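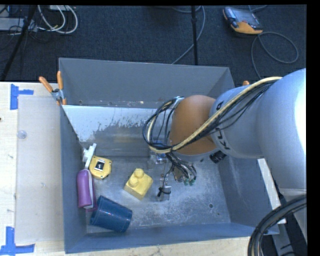
Pre-publication check for interactive stories, episode one of Astedura. Filled in by the second reader after two full playthroughs on a phone. The author wants blunt notes, so the comments are short. My main complaint is with the settings, which the script names and then leaves blank. The storage room at Meldale is called "a metal bin" and nothing more. A gray bin with a scuffed floor, whitish scratches and one small dark hole in it gives a reader something to hold on to, and it fits in a single line of narration.

Script version: 18
Lines of dialogue: 266
Choices tested: all

1. Content warning shown before the first scene
OK. Names kidnapping and violence. Add stalking, see line 164.

2. Warning can be read at normal speed
Fix. It closes by itself. Make the reader tap.

3. Main character named in the first scene
OK.

4. Every choice leads somewhere
Fix. "Follow Jacquet" and "Wait by the gate" go to the same scene with the same words. Change at least the first few lines.

5. No dead ends
OK on the second pass. The first pass stuck after the train scene, but I couldn't make it happen again. Please test on an older phone.

6. Timed choices give enough time
Fix. The one in the stairwell is too fast. I missed it both times.

7. Speech bubbles don't cover faces
Mostly OK. Two bubbles overlap in the kitchen when both sisters talk.

8. Character motives clear by the end
Not yet. Jacquet takes the letter and we never learn if he has read it. If that is for episode two, have someone ask him about it now.

9. Spelling and names consistent
Fix. Braltier is spelled three ways. It is a street in one scene and a town in another.

10. Violence kept within the rating
OK. The fight happens off screen and the sound is enough.

11. Music and sound match the scene
Party track keeps playing into the phone call. Add a stop command.

12. Ending gives a reason to come back
OK. Cut the last narration box, the knock at the door works better alone.

Result: hold. Fix 2, 4, 6 and 9, then send it back for another read. Items 7 and 11 can wait for the October update.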